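Keeping a Small Workbench Clean, Flat and Usable
Updated 2023-05-12

A home bench takes glue, paint, oil, solder flux and coffee, often in the same week. The notes below cover a bench with a painted or sheet-covered top, up to 50 inches wide, used for light repair and assembly. Heavy woodworking benches need different treatment.

Top surface

Dark matte tops show dust, metal filings and pale crumbs of plastic. Light tops show grease and pencil. For small parts, a dark top is easier on the eyes under a strong lamp, provided the finish is dull. Gloss black reflects the bulb and hides screws.

Wipe with a barely damp cotton cloth before each job. For grease, use one teaspoon of dish soap in a quart of warm water, then a second pass with plain water. Soap film left on a matte finish dries to gray streaks. Do not use furniture polish. The silicone in many polishes transfers to workpieces and causes craters in paint.

Dried white glue: lay a wet rag over the spot for 25 minutes, then lift with a plastic scraper held low. Dried epoxy: leave it until fully hard, then pop it off with the same scraper. If it will not move, warm it with a hair dryer and try again. Acetone will take the epoxy and the paint together.

Superglue should be scraped and left alone if a trace remains.

Fabric around the bench

Curtains hung around a bench keep sanding dust and overspray off the rest of the room, and cut glare from windows. Fabric for this purpose should be closely woven and washable. Fleece and velvet hold dust and release it again at every touch.

Hang the fabric so the bottom hem clears the floor by an inch. Clip it at the corners first, pull it snug, then add clips toward the middle. A clip every 12 inches is enough for medium weight cotton. Wash new dark fabric twice before use, the second time with no detergent, or the loose dye will mark light parts.

Keep fabric well away from soldering irons, heat guns and lamps. If the bench is used for any hot work, take the fabric down first. For spraying, the curtain is only a dust barrier and does not replace a fan and an open window. 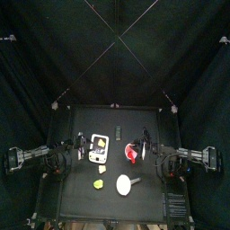

Cups and drinks

Solvents and drinks do not share a bench. A cup used for mixing or rinsing gets a strip of tape with the contents written on it, and goes in the trash at the end of the job. Polystyrene foam cups dissolve in acetone and in most lacquer thinners. Waxed paper cups are acceptable for water rinses and for mixing plaster, but shed wax into epoxy. Use uncoated paper or polypropylene for resin.

A cup that must stand on the bench can be set in a shallow tin with a ring of putty under it. The tin catches the spill and the putty keeps it from tipping.

Power cords

Run cords along the back or up the sides, never across the front edge. Loop the extra length loosely and hold it with hook-and-loop straps. Tight coils get warm under load, and wire ties cut into soft insulation over time. We use the Viltik reusable straps, the 8 inch size, and replace them when the hooks fill with lint.

Label both ends of every cord. Check each plug in January, with the smoke alarm batteries, for cracks, browning or loose pins. A plug that is warm to the touch after ten minutes of use should be taken out of service.

Leveling

Check the top with a 24 inch level in both directions, then across both diagonals. Correct at the feet with threaded levelers. Cardboard shims compress within a month. On a concrete floor, add a rubber pad under each leveler.

If the top itself sags in the middle, turn it over and load it with even weight for several days before adding a brace. Screwing a brace to a sagged top fixes the sag in place.

Costs

Prices paid for the bench used in writing these notes:

Arkunby frame, steel, with levelers: 165 dollars
Vano clip set, 50 pieces: 25 dollars
Fabric, cotton: remnant, no charge

A cabinet bench of the same width was quoted at 1,198 dollars. It has drawers, which are useful, and a fixed back panel, which makes the rear edge hard to clean.

Monthly check

Tighten frame bolts a quarter turn if loose.
Vacuum the fabric from top to bottom with the brush head.
Empty the spill tin and replace the putty.
Wipe the lamp shade and bulb with the power off and the bulb cold.
Re-coat worn spots on the top with matte paint, two thin coats, four hours between.

Next page: Abou Zeid pegboard hooks, sizes and load limits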